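Fri 20 March

Quick one tonight, kids are in bed and I have 10 minutes. Finally sorting the play food. It's been all over the house since February – under the couch, in my boots, one pea pod in the dryer. New rule: dishes in one pile, veggies in the brown woven basket, anything chewed goes in the trash.
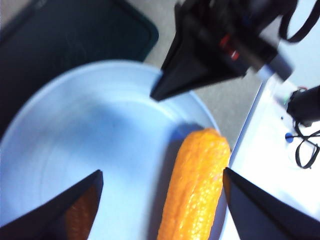
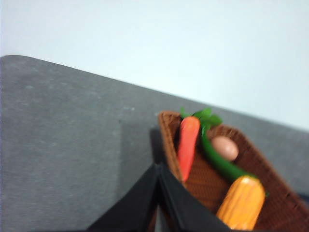

Blue plate stays out because it gets used for every single "dinner". Carrot with the leafy top is the favorite, obviously. Basket was from Lynch, wipes clean, no complaints so far. Still have the pretend cans to do and teh tea set, which is missing 2 cups. Not looking tonight.

Fionnuala Cronin wrote in to say she gave up on sorting by type and just puts half of it away in a closet, then swaps every couple weeks, and her kids act like it's all brand new. Might steal that. Less to pick up anyway – and I do have a closet. Well, half a closet.

More tomorow if I find the cups.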